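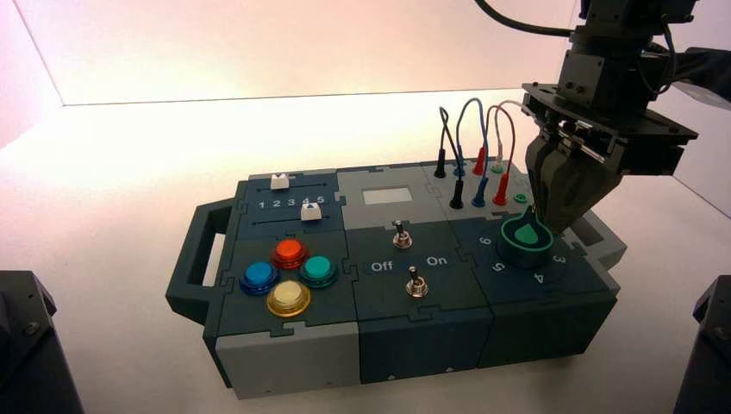 About Ladefoged

Hello! I'm Dwayne Crenshaw and I make boards covered in knobs, switches and buttons for people who can't leave a knob alone. I run Ladefoged from a unit behind the old dairy, open from 9.30 most mornings (closed Tuesday, when I do the post run).

It started with my nephew, who was 3 and obsessed with the cooker. I screwed a few spare switches to a bit of shelf for him and he carried it about for months. Then his nursery wanted one, then a day centre up the road, and before long I'd handed in my notice at Altik and was up to my elbows in solder.

How the boards go together

Everything is modular. The panels have jigsaw edges, so they lock into one another and you can have the sliders next to the buttons, or the toggles in the middle, or whatever suits the hands that'll be using it. Dark teal and light grey are my favourites, and I do like a carrying handle on the end because these things get lugged from room to room!

The sliders have numbers printed between the tracks, 1 to 5, which is handy for counting games. The round buttons are the sort you'd find on an arcade machine, and everybody goes for the red-orange one first. My own favourite is the metal toggles, labelled Off and On, very satisfying under the thumb. There's a green dial as well if you're more of a twiddler.

Who buys them

Mostly nurseries, a few therapists, and plenty of grandparents. Some 21 schools have one of the bigger boards, which we call the Nilero, and if a panel wears out I'll swap it for you (just post the old one back).

Come and have a fiddle if you're passing. The kettle's by the door.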